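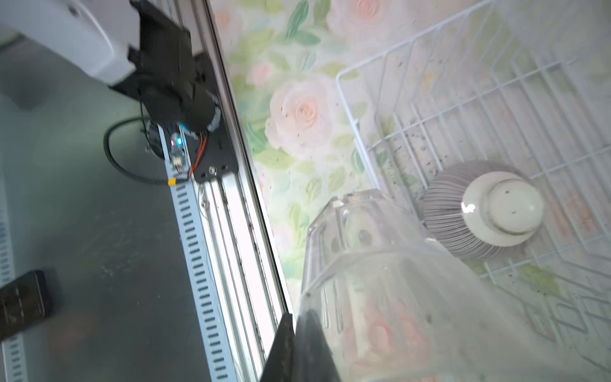
Search this forum Search Advanced search

Dishwasher died, do I even bother replacing it?

kyriaki_s
Ours carked it in May and we've been washing by hand ever since. Repair bloke wants more than the thing is worth. Two adults, one teenager who eats cereal from a mixing bowl. I sort of don't mind it? But my partner reckons we're using heaps more water and I'd like some ammo before the next argument.

13 replies 7 shares

Babalola_B
Your partner's right, sorry. A full machine on eco beats a running tap every time. If you fill the sink once and don't rinse under the tap it gets a lot closer, but be honest about whether the teenager will do that.

danai.f
Disagree a bit, Bello. We're a household of two and the machine used to sit half full and stinking for days, so I'd end up running it early anyway. Gave ours to my sister and put a drawer for pots in the gap, best thing I ever did in that kitchen!! We've got a wire rack next to the sink and I dry the big stuff straight away so it never piles up.

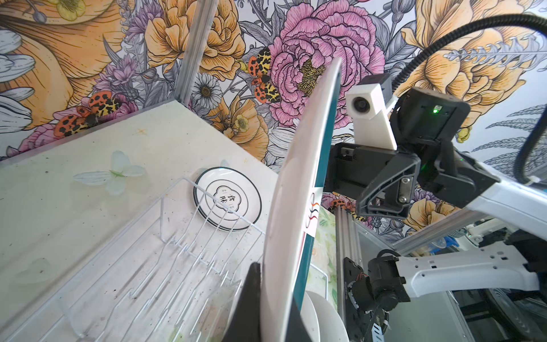
Big white plate with the teal edge, label still on the rim. White wire rack on the left.

kyriaki_s
Ooh I like that colour. Do the labels come off yours without leaving that gluey grey patch? I've got a set of bowls from Hoslow that have been sticky for years.

danai.f
Warm water and a bit of cooking oil, leave it while you have a cuppa, then rub with your thumb. Don't use the green scourer on a coloured edge or you'll be sorry.

CharalambosP
Eucalyptus oil is quicker than cooking oil. Cooking oil just makes a bigger mess imo.

danai.f
Eucalyptus oil on something I eat off, no thanks.

CharalambosP
You wash it afterwards, Danai.

Babalola_B
Back to the water thing. Kyriaki, check your bill from before and after. Mine went up when we were without a machine during the reno, and that was with me nagging everyone about the tap.

kyriaki_s
Just dug it out and it's gone up, but we also had the hose on the lemon tree, so I'm claiming that as inconclusive haha.

chryso_t
Nobody's mentioned hot water. If yours is electric that'll cost you more than the water does. I'd get a second-hand machine, there's always one going cheap when people renovate. Just look at the door seal and ask if you can see it run before you hand over any cash.

kyriaki_s
It's electric, yep. Bugger. Okay, might have a look at what's around on the weekend. Partner doesn't need to know about this thread.

1252 views
Last updated: 7 pm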